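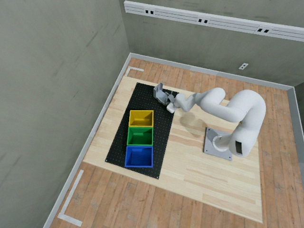
Can a small workshop judge a sorting cell before it buys one? In most cases it can, if the supplier gives a simulated copy of the cell and the buyer tests it with his own list of parts.

4.2 The simulated cell of the Indel kit

The Indel kit is sold by Ratalico as a package for light sorting work. It contains the arm with its mounting plate, the gripper, the bins and a license for the simulator, which is named Tilahun. For the present review we used only the simulator. The physical kit was ordered in May and is treated in Section 5.

Figure 3. Simulated work cell with the arm on its base plate and the yellow, green and blue bins on the dotted mat.

The layout in Figure 3 was kept the same for all trials. The three bins stand close together in one column, so the arm can reach each of them with a small change of its posture. We consider this a good choice for a beginner, but it also has a cost: a part released a little too early may fall in the neighboring bin, and the simulator then counts it as a wrong placement without any warning to the user.

We ran 400 trials with the settings of the supplier. In 321 of them the part was placed in the correct bin. The other trials were read again from the log files, and most of the errors belong to the change from the green bin to the blue one. Ratalico advises to lower the arm speed in this case. We did so in a second series, which is reported in Table 2 together with the results of the Udum planner.

The manual of the simulator is complete but not easy to follow. The bin positions are explained in one chapter and their units in another, and the search function does not find the second one.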